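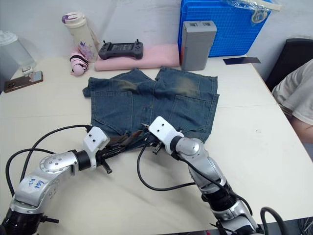

Denim shorts, back pockets up.

The bus to Uleck left at 11 and Hannelore Plattner was on it with one bag. She had 200 in cash in her coat and her mother's key on a string around her neck. The driver asked if she was going for the sale. She said she was.

Her mother had run the clothing store on Holzer Street until September. The landlord wanted it cleared by Monday. Hannelore had expected boxes, and there were boxes, but most of the stock was still on the shelves, folded the way her mother folded everything, with the sleeves tucked under. The price tags were in pencil.

She started with the children's coats. By noon a woman had come in and bought two of them, and then a man from Bokska came and stood by the window for a long time.

"Your mother owed me a pair of shorts," he said.

"Owed you?"

"I paid for them in the spring. She was going to take in the waist."

Hannelore got the order book out from under the register. It went back years. She found him on page 190, between a wedding shirt and a zipper. Paid, it said, and then in smaller writing: he has lost weight, ask after his wife.

The shorts were in the back room, on the hook behind the door. The waist had been pinned on one side only.

"I can finish them," she said. "I'm not as good as she was."

"I'm in no hurry."

He sat on the stool by the counter while she threaded the machine. It was the old Drenum and it pulled to the left, as it always had. She remembered to lean on the cloth a little.

"How is your wife?" she said.

He looked at the order book, which was still open – upside down to him, but he could probably read it.

"Better," he said. "She's walking to the gate and back now."

Hannelore put her foot on the pedal and sewed the first side.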